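Cullon Building Trades
Interior Finish, Session 2
Baseboard and door casing
Handout, updated 8/10/24

Read before lab. Bring tape, pencil, combination square, coping saw, safety glasses. Miter saw stays in the shop, sign up on the sheet.

Left over from last time

Still owe some of you an answer on caulk vs. filler. Caulk goes where two different things meet and move (trim to wall). Filler goes in a hole or a dent in one piece. Don't caulk nail holes, it shrinks and you get a dimple that shows through paint. Don't fill the top edge of baseboard with wood filler either, cracks the first winter.

Order of work

Floor down first if it's wood or tile. Carpet, trim first, hold it up off the subfloor, ask the carpet people how much.
Door casing before baseboard. Always. Baseboard dies into the casing.
Walls primed and first coat on. Final coat after trim is in.
Let the stock sit in the room a couple days if you can. Flat, not leaned up in a corner. MDF too, people skip it with MDF and then the long runs open up.

Measuring the room

Sketch the room, number the walls clockwise from the door. Write wall length, left end, right end. Ends are either S (square, butts into something), C (cope), M (outside miter), or K (dies into casing). So a wall might read "3, 11' 4 1/4, S, C".

Breathnach job, the one we are using for takeoff practice: 975 linear feet of baseboard on the order, two floors. Add your waste. Most of you will add ten percent, ok for a plain house. This one has a lot of short closet walls so cutoffs get used up, but it also has long hallway walls where you want full lengths, so look at the plan before you pick. Order long sticks for long walls. Do not order everything in 8 ft because it fits in the car.

Casing is counted by the opening, both sides. A cased opening with no door still gets two sides. Windows separate sheet.

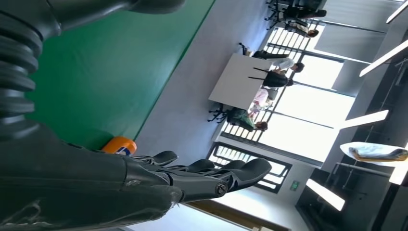
Fig. 1. Hand, green surface, small orange item with blue and white label.

Casing, steps

1. Check the jamb is flush with the drywall. Run a straightedge across. Jamb sticks out: shave or shim behind casing. Drywall sticks out: crush it back with a hammer, inside the area the casing will cover. Score it first.

2. Mark the reveal. 3/16 is common, 1/4 is fine, pick one and keep it through the whole house. Set the combination square and run the pencil at the corners and the middle of each leg. Light marks.

3. Cut the head first or the legs first? Book says legs. I do the head on paint grade. Either is ok so long as you test the corner before you nail anything off.

4. Test cuts. Two scraps, 45 each, hold them up on the corner. Corner is never 90. If the miter opens at the heel, add a hair on the saw, if it opens at the toe take a hair off. Half a degree is a lot.

5. Tack only. Thin brads into the jamb, leave the outside edge loose till the miters look right.

6. Glue the miters, close them, pin across the joint. Wipe squeeze-out with a damp rag, right away on stain grade.

7. Nail the outside edge into framing with the longer nails. Nails in pairs, across from each other. Looks tidier when filled and easier to keep track of.

Common mistake here: nailing the outside edge hard when the jamb sits back from the wall. Casing rolls, miter opens on the face. Back-bevel the miter or plane a bit off the back. A block plane does it in a minute.

Baseboard, steps

Find the studs before anything. Mark them on the floor with tape, not on the wall above the base where you have to paint over it. Studs are supposed to be 16 on center. On the Breathnach plan there is one partition framed with a 22 inch bay next to the duct chase, it's on the drawing, half the class missed it last term and nailed into air.

First piece goes on the wall facing the door, square both ends. It is what you see walking in. Then work back toward the door both ways, one end coped, other end square.

Cut long walls a touch long (1/16, no more) and spring them in. Bow it out in the middle, set both ends, push. If you have to hit it, it's too long. On a weak drywall corner too long just punches a hole.

Scarf joints: on a stud, bevel facing away from the main line of sight, glue both faces. Don't put one in the middle of the wall across from the window, the light rakes it.

Coping

Inside corners get coped. Mitered inside corners look fine in the shop and then the nail pulls the piece back and there's a gap.

Miter the end 45 like for an inside corner. That exposes the profile. Run the side of a pencil along the edge so you can see it. Cut along the line with the coping saw tipped back, so the front edge is the only part touching. Flat section at the bottom, cut that straight down on the miter saw or with a small handsaw. Round file for the curves, sandpaper on a dowel works.

Test against a scrap of the same stock. From the same bundle!! Profiles vary between runs and we lost an afternoon to this.

Blade direction on a coping saw, people argue. Teeth toward the handle cuts on the pull. I teach pull. If you've done it on the push for years leave it alone.

Outside corners

Hold the stock in place, mark the back at the corner, both pieces. Draw the two lines out on the floor and check the angle, bullnose and old plaster are way off usualy. Cut long, sneak up on it. Glue. Pin from both sides, small pins so you don't split the tip. If the tip is a tiny bit open, rub it closed with the shaft of a screwdriver while the glue is still wet. Paint grade only. 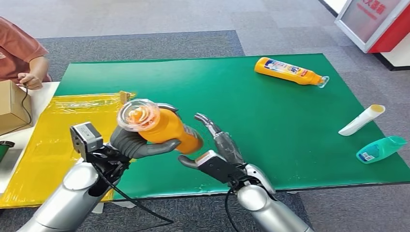
Glue. We use Nivel trim glue in the shop because it grabs fast and doesn't run down the wall, any decent thick wood glue is ok on site. Thin bead on one face, spread it with a finger, don't flood it. End grain drinks it, so on miters put a skim on first, wait a minute, then a second skim. Get in the habit of gripping the bottle round the body, like the orange one above, fingers curled over and thumb on the lower side, so the other hand stays free for the piece. A clear cap like that is handy too, you see the top of the bottle through it and can spot a crusted nozzle before you are up a ladder with a miter half closed. Cap back on between joints. Label your bottle, clear and yellow dry different under stain.

Nailing pattern

Base: one nail low into the plate, one higher into the stud, every stud. Low one angled down a little.
Keep back from the ends, drill if the stock is oak or anything brittle.
Gap at the wall between studs? Put two nails crossed at an angle, with a dab of construction adhesive behind. Don't put adhesive on every piece, someone has to take it off one day and the drywall comes with it.
Gun pressure, set it on scrap. Nail should sit just below the surface. Too deep on MDF gives you a crater with a raised ring, sand that off before filling.

Finishing

Fill nail holes slightly proud. Let dry. Sand flush, 180 or so on a block.
Outside corners, break the sharp edge with one pass. Just one.
Spot prime cut ends and filler. Fleto is the primer on the shelf, shake it, it settles bad.
Cut MDF edges need two coats of primer with a sand between or they go fuzzy.
Caulk top of base and outer edge of casing. Small hole in the tip, pull steady, wet finger once, leave it. Going back over it is what makes the mess.
Bottom of base to hard floor, no caulk. Shoe molding if the floor is wavy. Nail shoe to the base and not to the floor.

Shop cost, for the takeoff sheet

Use 500 as the allowance line for consumables (nails, glue, filler, caulk, blades, sandpaper). Don't itemize them, just carry the line. Stock priced per foot from the list on the board. Labor is next session so leave that column blank, do not guess at it.

Lab task

Each bench gets a mock corner with a door opening. Case one side, run base both directions from the casing, one inside corner coped, one outside corner mitered. No filler and no caulk until I've looked at it. I'll put a sheet of paper in the joints, if it slides in you recut.

Write on the back of the piece: bench number, wall number, which end is the cope. In pencil, marker bleeds thru paint.

Hand in with it:
room sketch with wall numbers and end codes
cut list
takeoff for the Breathnach upstairs, waste percentage shown seperately

Read for next time: stair skirts, first half of the chapter. Skip the part on curved walls. The takeoff is due at the start of the next session, late ones go in the October pile and get graded when I get to them.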